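Norna recalls 272 hand-held grippers after finger pads come loose

LUTNESS, August. Norna, the maker of hand-held grippers for robot teaching, announces a recall of 272 units of its Gistgate model. On some of these units the rubber pad of one finger can come loose during normal use. One operator had a small cut on the thumb from the edge that was left open. The cut was treated at the place of work and the operator returned the next morning.

The company asks all customers to stop using the units concerned until the pads are checked.

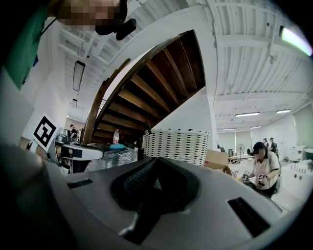
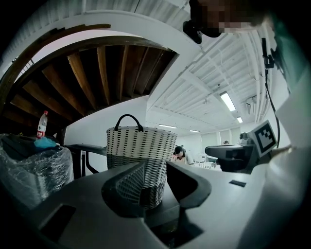
Work with hand-held grippers in a shared room, with a spiral staircase overhead.

What happened

The first report came to our service desk in Lutness from a customer who records household tasks. The operator was closing the gripper on a jar when the left pad moved to the side and then fell. The jar dropped on the table and did not break. In the following weeks we received 4 reports of the same kind, all from units of the same production period.

Our technicians opened the returned units and found that the glue under the pad had become soft. The glue was changed by our supplier Slaoui in spring. The new glue passed our test at room temperature, but we did not test it after long hours in a warm room. At 40 degrees Celsius it loses its hold little by little. This test should have been done before we accepted the change, and the mistake is ours. Slaoui has given us all the information we asked for.

Effect on recorded data

A pad that is only partly loose can be difficult to notice. The fingers still close, but the width that the gripper reports can be wrong by a small amount. If a robot arm is later trained with such recordings, it may hold an object too weakly. We advise customers to put aside the recordings made with a concerned unit until the pad is checked. It is not necessary to delete them. Our service desk can help to find the sessions where the width has changed.

What customers should do

Please look at the label inside the battery cover. Units with a label that begins with G65 are part of the recall. Switch the unit off, do not pull on the pad, and do not repair it with your own glue. Write to the service desk with the label number and we will send a box for the return.

The repair is free of charge, including transport. New pads are fixed with the former glue and also with two small screws. Customers who cannot wait for the repair may ask for a replacement unit.

Grippers of other models are not concerned by this recall.

About Norna

Norna develops and produces hand-held grippers and recording software for laboratories and companies that teach robots by human demonstration. The company has its office and workshop in Lutness.

Contact for press and customers: Norna service desk, Lutness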